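Brultwood Assistive Robotics Program
Progress report to the Haslinger Fund, second period
Prepared by Leanne Sedgwick
November 1, 2023

Dear Marion,

Thank you for your patience with this one. I wanted to hold it until I could tell you how the open day went, and I'm so glad I did, because it was the best day the program has had!

We had 81 visitors through the doors. We had planned seating for 71, so there was a certain amount of standing at the back, and people seemed happy to stand. Many were home care aides and their supervisors from the Hundmont residences, the group your board asked us to reach after the June review. A few families came too, and one grandmother stayed for both sessions and asked better questions than I did.

The morning was talks, which we kept short. The afternoon was the demonstration, and that's where the room woke up. We ran the laundry handling task live on the Truvanska setup, with visitors gathered close enough to see the fingers work. Cloth is hard for a robot. It sags, it folds over on itself, and it never hangs the same way twice. The aides understood this at once, since they wrestle with sleeves and waistbands all day. 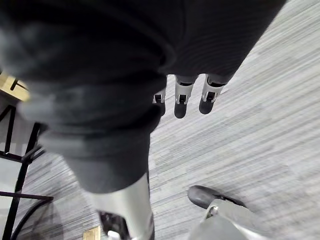
Dark cloth in the robot's hand during the handling demonstration.

Several people asked how the hand knows how tightly to hold on. We talked that through for a good twenty minutes, and I ended up drawing finger pads on the whiteboard (badly). The other big question was speed. The robot is slow, and we said so. One supervisor told us slow was fine with her as long as it didn't drop things on the floor, and we've written that down as a target for next period.

On the numbers: the grant allowed $3,569 for the open day, and we finished $740 under, mostly on catering and printing. With your approval we'd like to put that toward a second, smaller visit at Hundmont itself, so that aides who were on shift can see the work too. Marion Shearer's name is on the approval form as your signatory, and I've sent it separately.

Still to do: the written feedback needs typing up, and we owe the families a plain summary of what the robot can and can't do today. The practice garments are wearing thin and we'll replace them from the supplies line. I'll send the feedback summary as soon as it's finished.

With warm thanks,
Leanne Sedgwick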